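Setting up a play kitchen table (and getting it packed away again)

Posted 28 Apr 2022 by Kirsten Hviid

Filed under: Play, Tidying, Small rooms

Quick one today as I've got a delivery coming. Three people have asked how we do the play kitchen table at Amitville so I'm writing it down once and then I can just send the link.

Takes me 9 minutes to set out. Packing away is longer if the children "help".

What you need

A table. Plain top, pale if you've a choice. Ours is white, which shows the crumbs and the pen, but small food shows up on it too and you don't lose the bits.
Cups, two or three, unbreakable.
A bowl.
One big plate.
A basket or tray with holes in, so it can go straight in the sink.
A pretend bottle.
A bag of toy food. Small pieces, but not for under threes, check the packet.
A damp cloth.
A lidded box to put the lot in. Ours is a Timby, the middle size, 41 cm long. The small one won't take the plate.

You don't need a toy cooker. We had one. Took up half the room and they only ever put shoes in it.

Step 1. Clear and wipe

Everything off. Wipe the whole top, including the edges where hands go. Dry it with a tea towel or the paper menus stick (more on those lower down). If your table has old screw holes or marks in it, leave them, doesn't matter. I spent an afternoon filling mine once and the filler fell out.

Step 2. Big things first

Plate, then basket. Put them well apart. If they're next to each other all the food ends up in whichever is nearer and the other one gets ignored.

Plate goes at the far end from the door here. Basket nearer the tap, when we're doing the washing up game.

Step 3. Cups and bowl

Spread them along the middle. Don't stack. A stack gets knocked over in the first minute and then somebody's upset about it.

I don't fuss about which way up. Some days I lay the cups on their sides on purpose, so there's something to put right. Works well with the younger ones who don't know how to start. They'll stand a cup up before they'll do anything else, and then they're in.

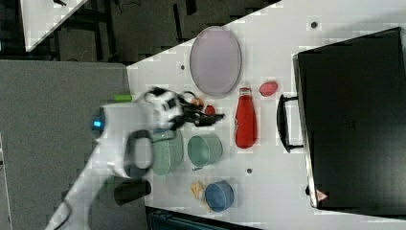 Same goes for the food. Don't put it all out in one go. A little heap of one sort next to the bowl, then one or two odd bits out in the middle on their own. The odd bits are what gets picked up first, every time. The heap is for pouring and filling later on.

Yellow for the heap if you have it. Ours are a bit of everything by now, came out of a mixed bag from Nkuna, 32 pieces when new and I would not like to say how many now.

Step 4. The bottle

Lay it down. Upright it rolls off when it gets knocked, and it does get knocked. Ketchup, juice, whatever they decide it is. Cap on tight or glued. Ours is glued after what happened with the glitter.

Step 5. Leave some space

This is the bit people skip. You want a clear patch at the front, enough for two pairs of elbows. If there isn't one, take something off. I nearly always put out too much and have to take a cup away again.

Step 6. Give them a job

Not a long one. "Could you get lunch ready." "Can you find me all the yellow." "The cups have fallen over." Then go and do somthing else. If you hover they'll ask you what to do next.

Jobs that go well here:

Sorting food by colour, one colour to each cup
Feeding the bowl (everything goes in, tip it out, start again)
Laying the table for one person, then two
Washing up, with the basket as the drainer
Shop, with the plate as the counter

Jobs that don't: anything with real water on the same day as paper menus. Learnt that.

Swapping things round

Don't leave the same set out all week. I change it part way through. For the washing up version most of the food goes in the box, and I put out the basket, a mug and the bowl, the bowl nearest to where they sit. Fewer things, bigger things. It's a quieter game and it suits the end of the day.

If you only own one set, swap the places over. Plate where the basket was. Sounds daft, they treat it as new. 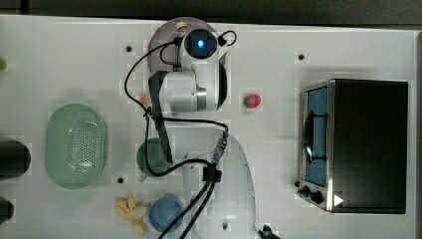

Washing up version: green basket on the left, mug next to it, blue bowl nearest the front.

A word on colours. I went for greens and blues for the pots and kept bright red and orange for the food. Wasn't planned to begin with, the cups were just what was in the sale, but it means at tidy up time I can say "bright things in the bag, soft colours in the box" and they can do it with no reading. If you're buying from scratch I'd do it on purpose. Red cups with red tomatoes in them, you'll be hunting.

Packing away

Do it in this order or the lid won't shut.

1. Food into its own bag first. Drawstring, or a freezer bag. Check inside the cups, there is always a piece in a cup.
2. Look under the table. Then look again.
3. Plate flat in the bottom of the box.
4. Basket on top of the plate, right way up.
5. Bowl inside the basket.
6. Cups inside the bowl if they fit, if not down the side.
7. Bottle along the long edge.
8. Food bag last, on top, so it's the first thing out next time.
9. Lid. Label facing out.

With children helping I give them 2 and 8 and do the others myself. Older ones can do all of it off a drawn list. I drew ours in felt tip and stuck it inside the lid with parcel tape. Lasted over a year so far.

Cleaning

Warm soapy water, once a week, more if there's a cold going round. The pots are fine in a bowl of suds. Baskets with little holes need a brush, an old toothbrush does it, stuff dries in the holes and then you're picking it out with a cocktail stick. Leave everything to drain overnight on a towel before it goes in the box. Put it away wet and it'll smell by the next session.

Toy food that's hollow: squeeze it out. Really squeeze. If black bits come out, bin it.

Table top, just the cloth. For pen, a dab of toothpaste and rub. For mystery sticky, hot cloth laid on it for a minute and then wipe.

What it cost

I kept the reciepts for once. Box, pots, plate, bottle, food, bag: around 388 kroner all in, spread over a few months, and half of that was the box. Table was already here. You could do it for much less with bits from your own cupboard. Real plastic picnic plates are just as good as toy ones, better if anything, they don't crack when stood on.

Where from: food was Nkuna as above, bottle came out of a charity shop bag. The Skullbridge pots are nice too, a friend has them, but they're heavier and they make a racket on a hard table.

Things people asked last time

How big a table? Whatever you've got. If they can reach the middle sitting down it's fine. If they can't, they'll climb on it.

Can I use a cloth on it? You can. It'll be pulled off with everything on it. I don't.

Mine just throws the food. Put out less. Two pieces and a bowl, and let them throw it into the bowl. Move the bowl back a bit each time. It's a game then and you haven't had to tell anyone off.

Mine puts it all in their mouth. Then it's too early for small pieces. Do pots only for a few months, real spoon, bowl, cup. They won't miss the food.

What about pens and paper for menus? Yes, lovely, but a different day from washing up (see above). Keep the menus in the lid.

Do you leave it out? No. Out in the morning, away by tea. If it's out all the time it stops being anything and becomes a place for coats.

How do you stop bits going missing? I don't really. I top up in April and again before Christmas. One lemon has been behind the radiator since we moved in and I can see it, can't reach it.

Do the cups need handles? Easier for little ones to pour with, but they don't nest as well. We've a mix.

If you've got ten minutes spare, cut the picture off the front of the food packet and stick it on the bag. Saves a lot of asking.

Next one will be the dressing up rail, when I've found the other bracket. Van's here, got to go.

Kirsten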